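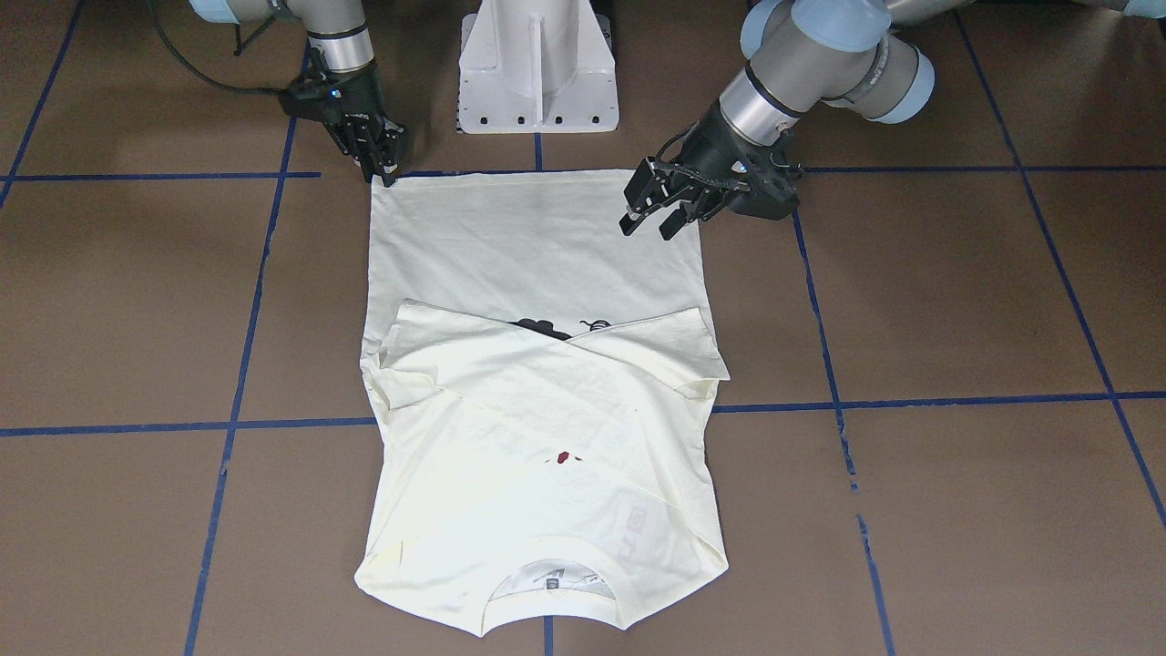

I have a confession to make. Until May I'd never read a safety standard in my life, and if you'd told me I would spend a whole weekend on the sofa with one (and a packet of ginger nuts, I'm not made of stone) I'd have laughed at you. But there I was, underlining things in pencil, and it was all Marites Barredo's fault.

Marites runs the floor at Setness, a small outfit that teaches two-armed robots to handle laundry. I'd gone up there because I wanted to watch a machine fold a T-shirt, which is a thing I hate doing and do badly. What I got first was forty minutes of rules. No coffee past the door. Hair tied back, lanyard off. Where do you stand while the arms are live? Who can press start? (One person, and it wasn't going to be me.) By the time I was let anywhere near the robot I felt as if I'd joined the navy.

And then there's the tape. Blue tape, strips and strips of it, marking the brown floor out into big squares like a giant's graph paper. I assumed it was left over from some decorating. Wrong! The tape is how they talk to each other. A shirt gets laid down against the lines, everybody uses the same names for the squares, and if a run goes badly at ten in the morning then whoever comes in at two can put the next shirt back in the same place and try again. Before the tape, Marites told me, people wrote things like "left a bit" in the log. She still has that log, and she showed me a page of it with real pain on her face.

The house rules at Setness run to 93 lines, which sounds mad for folding clothes. Andri Gruber wrote most of them, and he's cheerfully unapologetic. Every line, he says, is there because something annoyed him. Line 12 says you don't reach in to straighten a sleeve while the arms are powered, however much it's bothering you. I can tell you that it bothers you a LOT. One sleeve goes over, then the other, and there's a crumple, and every bit of your mother's training is shouting at you to lean across and smooth it flat. I sat on my hands. Literally, on a stool, on my hands.

My favourite is line 40, which says that a messy fold stays in the record. You don't bin it or quietly redo it and pretend. They'd done 200 folds in the fortnight before I came, and the ugly ones were filed alongside the lovely ones with a note of what had gone on. I asked Andri whether it was tempting to lose a few before the customer saw. He gave me a look I haven't had since school.

The customer in question is Curidex, who want the folding for care homes, and their person on the project is Bernadette Delacroix. She was much less romantic about all this than I was. Her view is that house rules are fine but they live and die with the people who wrote them, and what she wants is one shared set that any supplier has to follow. She's been pushing a draft called Greenberg, after the street where the first meeting was held. That was my ginger nut reading. It comes to 203 clauses and some of them are dreadful. There's one about what counts as a garment that I read four times, and I still couldn't tell you about a sock.

But parts of it are really good, I think. It says you must write down what the robot was holding when it stopped, and not only that it stopped. It says clothes used for testing should include worn ones, with creases and marks and labels still in, because that's what turns up in a real laundry basket. It also says that the distance between people and arms has to be marked on the floor where visitors can see it, in words a visitor would understand. I was that visitor, so I've got strong feelings on this one.

Not everybody is keen. Hadi Ghanem has a two-person workshop and reckons that doing the Greenberg paperwork properly would cost him 2000 pounds before he'd folded so much as a tea towel. "I do most of it anyway," he told me on the phone, "I just don't do it in a binder." I've got a lot of sympathy for that. Bernadette says there'll be a shorter version for small workshops. Hadi says he'll believe it when it's in his hand – and as of this morning it isn't.

I've been folding my own T-shirts on the bedroom floor since I got home, sleeves in first. Mine still come out wonky, and I've started writing them down.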